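# Courts métrages : le festival d'Ondport dévoile sa sélection
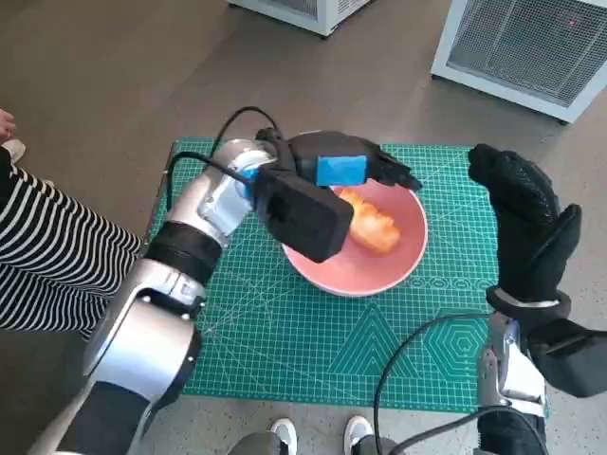 **CULTURE › CINÉMA**

Le festival du court métrage d'Ondport a publié hier soir la liste des films retenus pour sa prochaine édition, qui se tiendra en juillet. Vingt-six films seront montrés en compétition, et 30 autres dans les séances parallèles, dont une partie en plein air sur l'ancien quai aux grains.

La programmatrice Ysaline Huet, qui occupe ce poste depuis trois éditions, a voulu cette fois donner plus de place aux premiers films. « Nous recevons beaucoup de travaux d'école qui sont très bien faits, mais un peu sages, explique-t-elle. J'ai cherché ceux où on sent que le réalisateur a pris un risque, même quand le film n'est pas réussi du début à la fin. »

La soirée d'ouverture aura lieu au cinéma Lebrun à 20 h 30. Le public y verra *La Maison de Gumton*, une fiction de 26 minutes signée Thierry Fleury, tournée presque entièrement dans une seule cuisine. Le cinéaste est connu des habitués du festival : il y avait déjà présenté un documentaire sur les éclusiers, qui avait reçu le prix du public. Son nouveau film raconte le retour d'une sœur aînée dans une famille où l'on ne parle plus d'elle. Il sera présent à la projection et répondra aux questions de la salle.

La compétition est divisée en trois sections : fiction, documentaire et animation. Cette dernière était absente du programme l'année passée, faute d'un nombre suffisant de films inscrits, et son retour était demandé par plusieurs écoles de la région. Le jury remettra un prix dans chaque section. Le prix du public sera attribué par vote, avec des bulletins en papier distribués à l'entrée de chaque séance.

Un autre changement concerne les lieux. La salle Taritel, fermée depuis l'hiver pour la réfection de son toit, rouvre ses portes à l'occasion du festival. Elle dispose de 80 places et accueillera les documentaires, ainsi que les rencontres du matin – celles-ci commencent à 10 h et sont gratuites. Les séances en plein air débutent à la tombée de la nuit et, en cas de pluie, elles seront déplacées au Lebrun, dans la limite des places disponibles.

Les réservations ouvrent au mois de juin, au guichet du cinéma Lebrun et sur le site du festival. Les abonnements de l'an dernier ne sont pas renouvelés automatiquement.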